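Participants wanted: household chores study, Skarard test rooms

Motell is looking for adults to take part in a study of whether machines can do everyday housework yet. We want people who clean rooms, either at home or for a living, and who will tell us plainly whether a job has been done to a standard they would accept.

No technical background is needed. We have enough engineers.

What you would do

You would come to the Skarard building for 2 sessions of 3 hours each. In the first session you tidy a furnished room yourself while we time the work. In the second you watch a two-armed robot try the same room, and mark each job as done, partly done or not done. The chores are picking up rubbish, making a bed, putting away soft toys and wiping down a nightstand. A second group will be asked to face up shelves and fold stock in our mock shop, called Venckus.
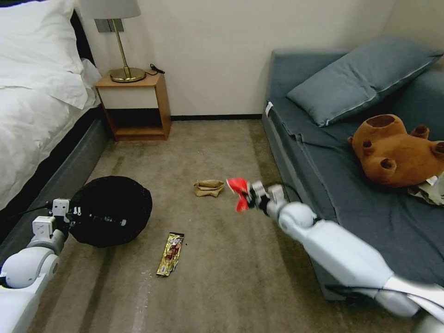 Last changed: 2025-11-02

The bedroom tests cover the sort of mess most people would clear without thinking: a paper bag and a snack bar wrapper on the carpet, with a basket beside the bed to put them in. Wrappers are harder for a gripper than they look. They crumple, they slide, and shiny print can confuse the software. Crumbs are not part of the picking-up test, but you may comment on them.

We do not have a fixed view on the answer. Some chores may be close to ready and others may be years off. Your marks will be used as given, including the poor ones.

Who can apply

You must be 18 or over and able to bend, kneel and lift a laundry load. We would particularly like to hear from hotel room attendants, aged care and disability support workers, retail staff, and parents of young children. People who have worked for Motell or Ornora in the past 4 years can't take part.

Payment

Participants receive $200 once both sessions are finished. If you finish only the first, you will be paid half. Parking is free behind the building. We can't cover travel from outside the city.

Privacy

Sessions are recorded on video. Your name is kept apart from your marks and is not passed on to Ornora, which supplies the control software. You can withdraw at any time before the results are written up in May.

How to apply

Write to Kadri Jõgi, participant coordinator, at the Skarard front desk, or leave your name and phone number there. Tell us what cleaning or shop work you do and which days suit you. Evening sessions are available. Questions about the study itself go to Athina Spanos, and access needs to Kristaps Jaunzems.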